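17/11/2019

# Rali de clássicos Jarnier regressa em janeiro com etapa noturna

A próxima edição do Rali Jarnier, prova de regularidade para automóveis clássicos, terá pela primeira vez uma etapa noturna. O percurso foi divulgado esta semana pela organização e passa a ter 440 quilómetros, divididos por dois dias, com partida e chegada em Betdale.

São admitidos carros matriculados até ao final de 1989, em três categorias definidas pelo ano de fabrico. O limite de inscritos mantém-se em 60 equipas, e 33 já confirmaram a presença. Entre elas há vários Opel Kadett, dois Lancia Fulvia e um Volvo Amazon que participou em todas as edições anteriores.

A etapa noturna disputa-se no primeiro dia, depois do jantar, entre Betdale e Herden. O troço tem piso de asfalto estreito, com duas passagens de nível e uma descida longa antes da vila. As médias impostas serão mais baixas do que as do resto da prova, e a organização recomenda que os faróis auxiliares sejam montados e afinados antes das verificações. Não haverá tempo para o fazer no parque de partida.

O segundo dia começa em Herden, com a saída do primeiro carro às oito da manhã, e segue pela estrada da serra até Hayes. É aí que se faz o reagrupamento do meio-dia, com uma paragem de 50 minutos. O almoço é servido no pavilhão do mercado e está incluído na inscrição dos dois ocupantes. Os acompanhantes podem comprar senhas no secretariado. 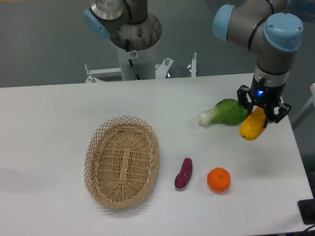
## Alterações ao regulamento

O regulamento traz mudanças nos instrumentos de medição. Na categoria mais antiga continuam a ser permitidos apenas odómetros mecânicos e cronómetros manuais. Nas outras duas passam a ser aceites aparelhos digitais sem ligação por satélite. Telemóveis e tablets têm de viajar desligados, num saco selado nas verificações — a quebra do selo implica a passagem para o fim da classificação.

Os pneus também foram revistos. São obrigatórios modelos homologados para estrada, com pelo menos três milímetros de piso à partida. Os pneus com pregos ficam proibidos em todo o percurso, mesmo que haja neve na serra. Nesse caso, a direção de prova pode anular o troço entre Herden e Hayes e mandar seguir as equipas pela estrada do vale, sem contagem de tempos.

Mantém-se a obrigação de levar extintor, triângulo, dois coletes refletores e um tapete absorvente para colocar debaixo do motor nos parques fechados. Na edição passada, várias equipas foram penalizadas pela falta deste último.

## Assistência e inscrições

A assistência fica limitada a dois pontos, um em Betdale e outro em Hayes. Fora deles, os concorrentes só podem fazer reparações com as ferramentas e peças que transportem no carro. O reabastecimento é livre, mas à noite a única bomba aberta no percurso fica à saída de Betdale.

O fundo de prémios tem um valor de até 3000 euros e será repartido pelas três categorias. Há ainda um troféu para a melhor equipa estreante, que este ano passa a contar com classificação separada.

As inscrições fecham a meio de dezembro ou quando se esgotarem as vagas. O livro de itinerário será entregue apenas nas verificações, na véspera da partida, e a lista de médias da etapa noturna só será conhecida uma hora antes da saída do primeiro carro. O público pode assistir gratuitamente à partida, junto à antiga estação de Betdale, e ao reagrupamento em Hayes.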